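2022-02-12

Interim report, Trelard community repair and clothing reuse project. Second half of the grant year. Sorry this is short, the full figures go in with the July return.

**Where we are**

Shop open and trading. Repair bench running in the back since the autumn. Rent on the Trelard unit paid up to the end of the quarter, the landlord has agreed to hold it at the same rate for another year (letter attached separately).

Garments taken in this period: 533. Of those, 251 mended and back out on the rails or returned to owners. The rest either sold as they came, still in the queue, or gone for rag. Will split these properly in the next return, the intake book changed format halfway through and the two halves don't add up the same way yet.

Zips are still the biggest job by a long way. Then hems, then elbows. Coats came in heavily after new year and the rail at the back is now full, so we have stopped taking coats till the queue clears.

**Sessions**

27 mending sessions held against the plan you have. Two were moved because of the boiler, none lost. Beginners' darning fills up within a day of going on the board. Machine sewing is slower to fill, people seem nervous of the overlocker, so we've dropped the word from the poster and called it "finishing seams". Bookings a bit better after that.

The Brestix sessions have been harder. Hall is cold, parking bad, and the bus was cut back to one an hour. We want to move these to the library room at Drendura if the budget line for hire can stretch. Room hire there is cheaper but they want payment in advance. Please let us know if that needs a formal change request or if an email will do.

**Equipment**

- Second Meng machine bought, serviced and in use. Came in under budget.
- Old one needs a new foot pedal, on order
- Steam iron replaced. Not in the original bid, paid from sales
- Shelving: 7 bays up, all in use

**Money**

Underspent on publicity, overspent on thread and fastenings. Buttons have gone up alot. Would like to move the publicity underspend across to materials, the total stays the same. Shop sales cover the card machine and the electric but not yet the rent, as expected at this stage.

**Problems**

Damp in the store cupboard. Some knitwear lost, all donated stock, no customer items. Dehumidifier in, everything now off the floor on the shelving. Landlord has been told twice.

Labelling still not right. Two mended items went back to the wrong people and had to be chased. New tickets with a tear-off stub from next week.

**Next period**

Clear the coat queue. Settle Drendura. Start the school uniform swap in time for July, which means getting the letter out to schools by Easter at the lastest. Stock count before then.

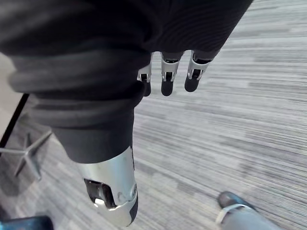
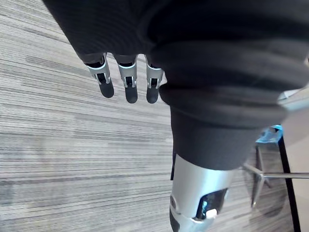
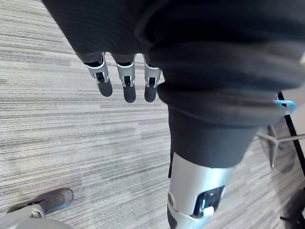
Dark charcoal fabric with thick folds, all three.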